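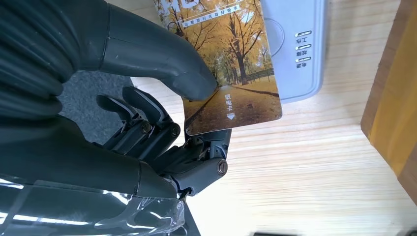
Prothero hotel open day, notes typed up on the train

Got there just before 10, lobby already full. Coats everywhere. Coffee at the far end by the lifts, decent, gone by half past. I'd come mainly for the key card side of things as we're replacing ours at Flullevis in the spring and I have to write something up for the owners. So this is mostly about cards, sorry if you wanted the spa.

Quick background. Prothero has 161 rooms over 6 floors, all on plastic cards now, old metal keys went when the last wing was done. Séverine Lecomte runs front of house and took our group round. Fast talker, faster walker. Lost two people on the back stairs and we got them back at the linen room.

First stop the desk. Cards live in a shallow drawer under the counter, blanks on the left, returned ones on the right. Returned ones get wiped and checked for bends before they go back in the pile. A bent card is the main cause of the "my key doesnt work" walk back down, she says, more than phones or magnets or anything guests blame. Bin it, don't try to flatten it. We flatten ours. Will stop.

Encoding takes seconds. Name, room, checkout time, card on the reader, done. They do 2 per room as standard and never write the number on the card itself, it goes on the paper sleeve. I asked about sleeves because ours are always running out. They order from Cidalis, flat packed, and fold them on quiet evenings. Nice thick paper. Took one home.

Then up to the fourth floor to try the doors. Tap type, no slot. Everyone had a go. Half of us held the card there far too long, you want a short flat touch and then let go of the thing. Green light, handle down. The lock makes a small clunk I rather liked. Corridor carpet very loud, orange and brown, not for us.

Rooms were fine. Good desk lamp, mean little kettle. There's a wall holder by the door where the card goes to turn on the lights, and I've never been sure about those. Séverine said complaints dropped once they put a line about it on the sleeve. Phone charging sockets stay live with the card out, which was my main question. Must ask if the fridge does too, forgot.

Back office last. Spare stock in a locked cupboard, boxed, 384 blanks on the shelf sheet for March. Two staff sign anything out. Master cards are a different colour and hang in a seperate key safe, signed for each shift. Someone asked what happens if one goes missing and got quite a long answer. Short version, you go round every door.

Lunch was sandwiches in the Trullomano room on the ground floor. Egg good, cheese dry. Chatted to a couple who run a guesthouse with nine rooms and still use proper keys on big wooden fobs, no plans to change.

To do: price for sleeves, ask Cidalis for minimum order. Check our drawer for bent ones. Email Séverine re fridge.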